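Search the forum Enter keywords Go
Forums > Manipulation > Perception and Planning > Depth dropout on dark glossy objects

erirora_k
Running the Rillatar planner with a fixed depth camera. On a black bowl the point cloud has a hole where the interior should be. The planner reads it as free space and puts the goal 3 cm too low. 159 failed descents logged in May.

boxfilter
Mark unknown voxels as occupied. Default in Skudari is free.

erirora_k
Tried that. Then there is no valid path into the bowl at all.

tmarsh_ctl
Stop trusting depth there. Fit the rim, assume a floor height, descend under a force limit.

boxfilter
Disagree. A force limit hides a bad map. The next bowl will be deeper and you start over.

tmarsh_ctl
The map is bad either way. Contact is the only measurement you have inside that bowl.

erirora_k
Rim fit plus guarded descent, Holzer driver, control loop at 900 Hz:

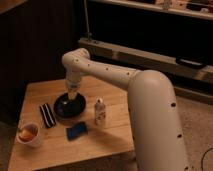 Gripper lowered into the center of the black bowl, wrist vertical.

Goal now comes from the rim ellipse. Log is frame 3262 onward if anyone wants to replay it.

boxfilter
Post the voxel grid for the same frames. I still want to see what the planner thinks is in there.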